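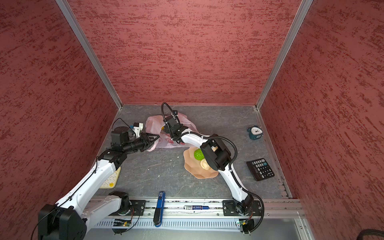 It's been a good four months at the Clekville tool and household library, and I'm happy to say most of what we promised you in November has happened (the rest is at the end, so keep reading!). Your grant paid for shelving, a part-time desk person and the new checkout software, and I'll take those in order. The shelving is up along the long wall and it's the sturdy stuff, bolted down, which our borrowers with toddlers were very glad to hear. We also finally settled the paint question. I'd been pushing for red walls, streaky and rough like the ones in the photo, with the gray marbled floor to calm it all down, and I still think it would look terrific in the front room. I lost that vote and we're going with cream. Fine. Cream is cheaper anyway, and the difference went into hinges.

Now the numbers. We had 1,429 loans between the start of November and the end of February, compared with 648 in the same stretch a year ago. I knew we were busy but I had to run that report twice before I believed it! The pressure canners were out nearly the whole of November, then it was carpet cleaners right up to the holidays, and after New Year's everyone in town seemed to want a drill. We signed up 89 new member households, and a lot of them came in through the Saturday repair table, which cost us next to nothing beyond coffee and glue.
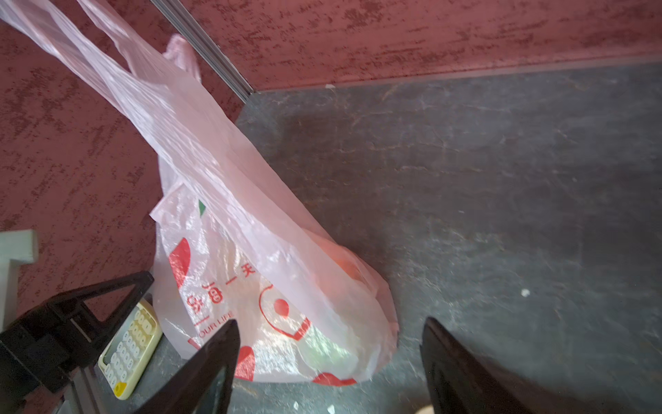
Late returns are still a headache. We tried reminder postcards first and they went over nicely but didn't bring much back. The Stillex software you paid for sends an email two days before the due date and another one the morning after, and that has worked far better, at least with people who read their email. For the ones who don't, we phone. I've gotten quite good at asking for a hedge trimmer without making anybody feel bad.

The software itself took longer to set up than I told you it would, and that's on me. I figured we could bring the old card file over in a weekend and it was closer to three weeks, partly on account of my handwriting. The item pictures are done for hand tools and kitchen things. Garden tools are half done. Sewing machines I haven't started, and the Somboon serger is missing its manual, so if anyone in your office happens to own one, please send me a copy.

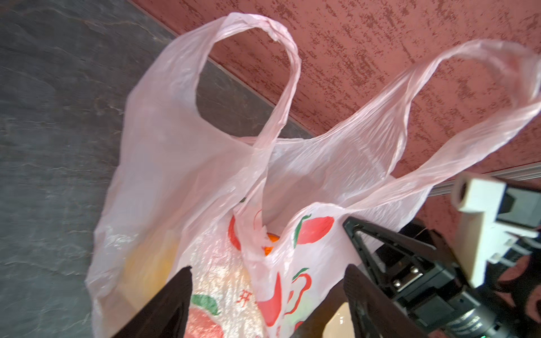

Money next. We're under on supplies and over on repairs. The Brondico carpet cleaner needed a new pump in January and then a hose a few weeks later, and between the two they ate most of what we'd put aside for the year. I'd like your okay to move what's left of the supplies line into repairs. The full ledger is attached to the email version of this report, and I've marked the two lines I mean.

Still to do: the ramp at the side door (we have the permit, we're waiting on the ground to thaw), the sewing machine records, and the beginner classes. I'd planned on 10 classes by summer and I think six is more like it, unless we can find somebody to teach basic plumbing in the evenings. Sharpening and furniture gluing are both set, and the sharpening one is already full with a waiting list.

Next report comes to you after the ramp is in. Stop by any time before then, we're open late twice a week now and the coffee has improved.

Clekville Tool and Household Library
2014-03-18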